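Fórum Artes Visuais > Exposições > Retrospetiva Fajardo em Nirnside: vale a viagem?

tintaseca
15 de janeiro de 2025
Fui no fim de semana e ainda estou a digerir aquilo. São 200 obras em nove salas, quase tudo pintura, e saí de lá com os olhos cansados (no bom sentido!). A sala das gravuras pequenas é a minha favorita, fiquei lá uma eternidade. Agora, a montagem... puseram os quadros grandes do período Dreltov num corredor estreito, e não há maneira de recuar para os ver. Alguém mais ficou irritado com isto?

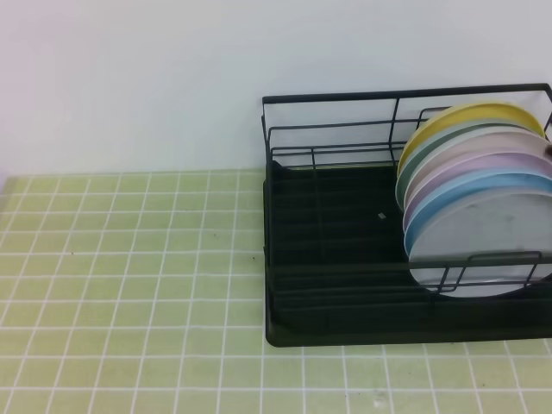

Abimbola Ojo
Irritado não, eu gostei do corredor. Aqueles quadros foram pintados num ateliê minúsculo, o Fajardo nunca os viu de longe. Encostas o nariz à tela e reparas nas camadas todas, nas emendas, no lápis por baixo. Para mim foi o melhor da visita.

tintaseca
Percebo, mas com gente a passar atrás de mim e a pedir licença de meio em meio minuto não vi camada nenhuma. E as legendas ficam à altura do joelho!

marula_77
As legendas são um horror, concordo. Mas discordo da sala das gravuras, achei-a escura e repetitiva. Metade chegava. Em compensação, o tríptico amarelo da sala seis – que eu só conhecia de reproduções más – deixou-me parada uns bons minutos. O amarelo é muito mais ácido do que eu pensava.

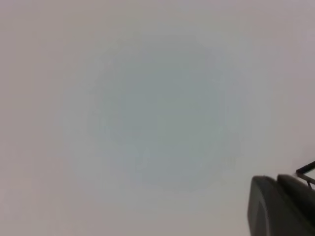
O catálogo traz o tríptico em página dupla?
Traz, na página 506, mas a dobra apanha o painel do meio e a cor saiu mais quente do que na parede.

Asabe Bashir
Comprei o catálogo da Rastier e estou arrependida, pesa imenso e o ensaio principal repete os textos das salas. Preferia o antigo, o de 2000, que ainda se apanha em alfarrabistas. E não acho a sala das gravuras repetitiva, marula, são variações! Ele mudava uma linha de cada vez, tens de as ver seguidas.

marula_77
Vi-as seguidas, Asabe, foi esse o problema :)

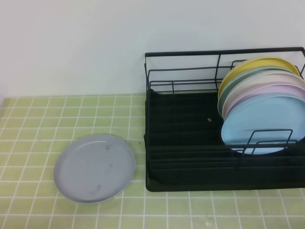
Prato e azulejo verde.

Abimbola Ojo
Quem for em março que confirme antes se a sala oito está aberta, disseram-me à entrada que vão trocar os desenhos por causa da luz. E levem casaco, o ar condicionado está fortíssimo.

tintaseca
Obrigado pela dica, sou capaz de voltar nessa altura. Vou dar outra hipótese ao corredor, mas logo à hora de abertura.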